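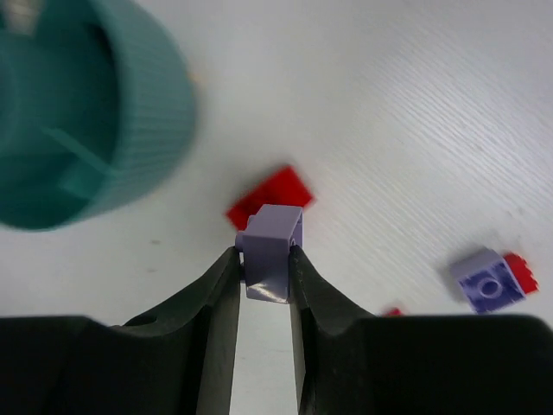 The brick test
30 Jul 2023

Ask any robotics lab what its machine can do and you will be given a percentage. At Fodonham, a small research outfit in Stiltholm, the percentage used to be very good indeed. Then Trefor Prothero began asking how it had been arrived at.

The task is sorting plastic building bricks into a divided tub. A person guides the arm through the job many times over, a network learns from the recordings, and the arm is then left to get on with it. Fodonham's method, called Hamann, adds a twist. It learns chiefly from what the wrist camera sees, on the theory that a close view of the fingers and the brick is worth more than a wide view of the room.

The theory is reasonable. The evidence is thinner than the talk that goes with it. Hamann was trained on 2646 demonstrations, all of them recorded in one room. Prothero, who was brought in to check the figures, ran 890 fresh trials and counted a success only if the brick ended up in the right compartment. Any compartment had been good enough before. The score came out at 63 per cent.

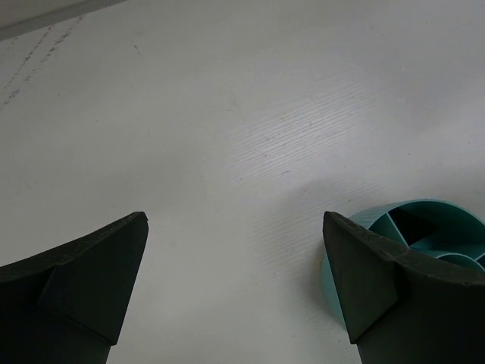
"A grasp is easy to film and easy to count," he told me. "Letting go in the right place is where the trouble starts, and people stop the clock before they get there."

I pressed him on whether the wrist camera deserved any credit at all. Some, he thought, though he would want to see the same network trained with a fixed camera before saying how much. That comparison hasn't been run. The team says it is short of arm time, and I have heard that from a good many teams.

A second lab, at Cillarstead, has agreed to repeat the trials on its own table with its own tub. It has 2 arms and, so far, none of Fodonham's code, which was promised for the start of July. I rang on Friday to ask if it had arrived. They were still waiting.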